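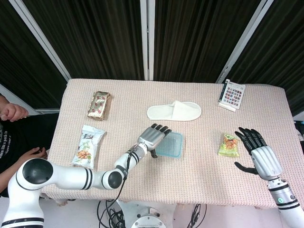
Geltus two-arm tabletop station with hands fitted and practice items set out.

Geltus Club Station
Sold by Forkiteck
Item no. 566

The Geltus Club Station is a two-arm teaching setup for school robotics clubs, evening classes and competition teams. Students work on picking up, moving and sorting everyday items with two humanoid hands. It suits teams entering the packing and sorting events in the Trunholm student league.

In the box
Two Geltus arms with base mounts
Left and right hands
Power and data cables
Fakir control software, 3 seats
Printed course binder, 56 pages

Tables, cloths and practice items are not included. Most clubs use snack bags, small boxes and food containers brought from home. A textured tablecloth keeps light packages from sliding.

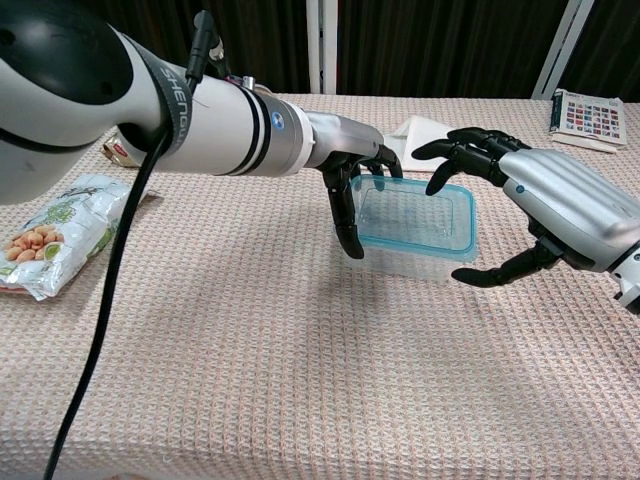

Both hands at a clear container with a blue rim.

Using it in class
The course binder starts with single-hand reaches and goes on to two-hand work with lightweight containers. Each lesson fits one club meeting. Students can drive the arms directly or save a motion in Fakir and play it back at a slower speed. Saved motions can be moved between stations by USB drive.

Before you order
The bases bolt down and must be fixed before the arms are powered. Bolts are supplied for wood floors only. Leave 200 cm of clear width for the pair. Cables run along the floor, so plan a route that keeps them away from chairs.

An adult instructor must be in the room whenever the arms are on. The stop button goes on the instructor's side.

Extra Fakir seats and replacement fingers are sold separately. Fingers are held by one screw each, and the driver is in the binder pocket.

Shipping
Ships in two cartons. School purchase orders accepted. Orders for the fall term should reach Forkiteck before September. Returns need the original foam inserts.

Related items
Geltus spare cable set
Fakir classroom license
Trunholm league practice kit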